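Chapter 4
Showing the Task

Contents of this chapter
4.1 Two ways to show a task
4.2 Guiding by hand
4.3 Remote control
4.4 What is recorded
4.5 The wrist view
4.6 Exercises in planning a session

Terms introduced: demonstration, kinesthetic teaching, teleoperation, leader arm, episode, action label, latency, dead time

Chapter 3 treated the arm as a device that follows a path given to it in joint angles or in tool positions. The source of the path was left open. In this chapter the path comes from a person, who performs the task through the arm while the controller keeps a record. The record of one attempt, from the start signal to the stop signal, is called an episode. A set of episodes of the same task is called a demonstration set.

4.1 Two ways to show a task

A person can move the arm directly, with a hand on the links or on the tool flange. This is kinesthetic teaching. A person can also stand apart from the arm and drive it with an input device. This is teleoperation. The two methods give records that look alike on disk but differ in content.

In kinesthetic teaching, the forces at the joints are partly the teacher's. The arm must be in a gravity-compensated mode, and the measured torques can't be taken as the torques the arm would need on its own. The positions are sound. The teacher also feels contact directly, so light insertions and sliding motions are often smoother than those shown from a distance.

In teleoperation, the arm supplies all of the force. What the controller commanded and what the arm did are both available, and the difference between them carries information about contact. The cost is in feel. Unless the input device returns force to the hand, the operator judges contact by eye and by the lag of the arm behind the command.

4.2 Guiding by hand

Before guiding begins, the payload entered in the controller must match the tool that is mounted. An error in payload makes the arm drift when it is released, and the teacher corrects for the drift without noticing. The correction is then recorded as part of the task.

The teacher should hold the arm near the flange and keep both hands out of the camera's view. Mustonen and Laaksonen, in their notes for the Lahtinen course, recommend a short handle fixed behind the tool. The handle keeps the grip in one place from episode to episode — a point that matters more when several teachers share a task.

4.3 Remote control

The most common arrangement for small tasks is the leader arm, a light copy of the working arm that the operator moves by hand. Joint angles are read from the leader and sent to the follower as targets. When the two arms share the same joint layout, no conversion is needed. When they differ, the leader's tool pose is computed first and the follower's joint angles are solved from it, as in Section 3.6.

Latency is the time between a motion of the leader and the matching motion of the follower. Operators adapt to a constant latency within a few episodes. They adapt poorly to one that varies, and tend to move in short steps with a pause after each. These pauses are dead time. A policy trained on a set with much dead time may learn to stop where the operator stopped, with no way of knowing when to start again.

4.4 What is recorded

The exercises use the Prollisley set, which holds 3207 episodes collected by three operators. Each episode contains the following:

Joint positions of leader and follower
Gripper opening, commanded and measured
Images from the wrist camera
A time stamp for every entry
A result mark, entered by the operator after the stop signal

The action label at a given step is the leader's position at that step. The follower's position is the state. Students often exchange the two, which gives a policy that asks the arm to stay where it is.

4.5 The wrist view

A camera fixed at the wrist moves with the gripper. It keeps the fingers in nearly the same part of the image while everything else shifts, and it shows the underside and near face of objects that a fixed camera sees from the front or from above. Fast motion blurs the view, and at short range a large object can fill much of it. Blurred images should stay in the record. The policy will meet the same blur when it runs — removing it from training leaves a gap in exactly those states where the arm moves quickly.
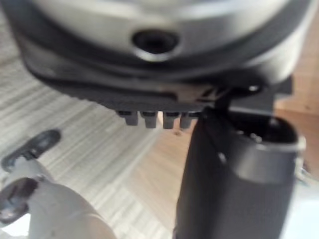 Time stamps must be checked before any image is paired with a joint reading. If the camera and the controller keep separate clocks, the offset between them is measured at the start of the session and again at the end, and both values are stored with the set.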